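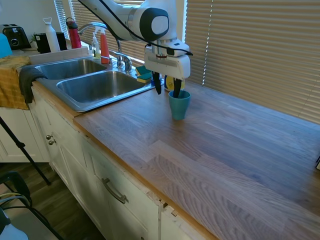 Kitchen counter with a blue cup.

Dating a former shop in a row of four, Wemville

Posted 28/07/2023 by taltley_terrace

I am trying to work out when my building went up and who used it. It is the second in a row of four brick shops with living quarters upstairs, on the old main road in Wemville. The ground floor stopped being a shop before I bought it and the kitchen is now at the back, where I think the storeroom used to be.

The local heritage listing covers the whole row in one short paragraph. It says "late Victorian, built for a saddler" and gives no source. My deed papers only go back to a sale between the wars. An older neighbor says there was a bakery in one of the four, but she is not sure which one. There is a bricked-up opening in my back wall, low down and arched, which could be an oven mouth or could be a coal hatch.

The street numbers have also changed at least once. Mine is 31 now, but there is a painted 2 still faintly visible on the fanlight over the side door. Where would you start? I do not want to pay a researcher until I have done the easy parts myself.

lamby_lane

Start with the rate books if your town kept them. They list the owner and the occupier for each property, usually year by year, and the description of the property changes from "land" to "shop" or "house and shop" when the building goes up. That change is the best date you are likely to get. Go backward from a year you are sure of and keep the neighbors on both sides in your notes, not only your own place. The names on each side are what will carry you across the renumbering. If the order of occupiers stays the same and the numbers jump between one year and the next, you have found the year it changed.

The 2 on your fanlight may be a position in the row and have nothing to do with the street. Rows often had their own name, such as Sison Buildings or Taltley Terrace, and the shops were numbered inside it. Look for a name on the parapet, or a smooth patch where one was rendered over. Directories sometimes list people under the row name only, so searching by street will miss them.

I would not trust "built for a saddler" yet. Listings like that were often written from a walk down the street plus one old directory. A saddler may have been the first tenant and someone else the owner. The rate books will tell you, since they have separate columns for each.

On the bakery, check fire insurance plans as well. The ones I have used for a nearby town were drawn at 60 feet to the inch and they marked ovens. Coverage is patchy for small places, but a row of shops on the main road has a fair chance.

Also try the tender notices in the local paper. Architects advertised for builders, and the notice will say something like "four shops with residences" and the name of the street. It took me until September to find mine - I had been searching for the wrong spelling of the owner.
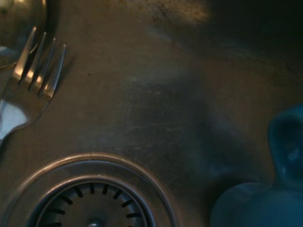
Fork in the kitchen sink.

sison_st_shops

Ask at the library. Ours had 700 glass negatives of the main street that were never put online, and my shop was in one of them with the sign readable.

If the arch is low down it is probably coal. Ours was.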